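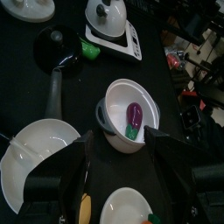 Toy eggplant in the white pot, gripper fingers on either side of the job.

How to Find Out Whether a Robot Can Do Your Dishes (Without Buying One)

Every few months a video goes around of a robot tidying a kitchen, and every few months somebody in my family forwards it to me and asks if they can stop loading the dishwasher. The answer is no. But you can work out for yourself how far off it is, with a bench arm, a play kitchen and a free weekend or two.

I used a secondhand Mandovlow arm with a two-finger gripper and a wrist camera, and trained it with Skosteo, which is free if you don't mind its manual. Any similar setup will do.

What you need

An arm with a gripper that opens wider than your fattest vegetable
A wrist camera
A toy kitchen set: pot, frying pan, lids, cooktop, bowl, plate, a few vegetables
A dark table, bolted down or very heavy
Somewhere to write down failures. Bigger than you think.

Step 1. Pick a chore a toddler would find insulting

Mine was "take the eggplant out of the pot and put it on the plate." It has a beginning and an end, and it doesn't need water, heat or judgment. Do not start with "clean up." I started with "clean up" and lost most of October.

Step 2. Decide what counts as done

Write it down before you run anything. The eggplant must be on the plate, the pot must be upright, and the arm must be clear of both. If you skip this you will find yourself at 11 p.m. arguing that leaning against the plate is a kind of on.

Step 3. Show it how

Drive the arm by hand through the whole task and save each run. I recorded 179 demonstrations. Move the pot a few inches between runs, turn the vegetable, swap the plate and the bowl. If everything stays in the same place, the arm will learn the place. Then you nudge the pot and it closes its fingers on air with total confidence.

Throw out the runs where you fumbled. I kept mine the first time, and the robot learned to fumble beautifully.

Step 4. Run it and keep your hands in your pockets

This is the hardest step. Forty attempts is enough to tell you something, and you have to let the bad ones finish. A rescued attempt is a failed attempt. Mark each one pass or fail, plus a word or two on why: missed, dropped, took the pot along for the ride.

Rims cause most of the grief. A finger has to get down between the vegetable and the wall of the pot, and a gripper has no idea it's touching the wall unless you give it some way to feel.

Step 5. Change one thing

Put a lid on the pot. Or add another vegetable. Or ask for the frying pan, whose long handle looks like a gift to robots until you lift by it and the pan end swings around. Run the same number of attempts and compare. Expect your score to fall off a cliff, and expect to take it personally.

Step 6. Time it against yourself

I can move an eggplant in a second or so. The arm took long enough that I made toast. If you're wondering whether a machine is ready for your kitchen, multiply its time by the number of things in your sink and see if you still have an evening.

So, can it do the dishes?

Mine can move one toy vegetable, from one pot, on a good day. Real dishes are slippery and heavy, and some of them belonged to your grandmother. For shop work, where the same part turns up in the same spot all shift, the outlook is a lot better, and I'll cover bin picking with the Gaslow gripper in the next page of this series.

Troubleshooting

Arm stops above the pot and thinks: check your lighting. Mine did this every afternoon when the sun reached the table.

Gripper squeezes the vegetable out like soap: close slower, or stick a bit of rubber on the fingertips.

Lid won't come off: aim for the knob.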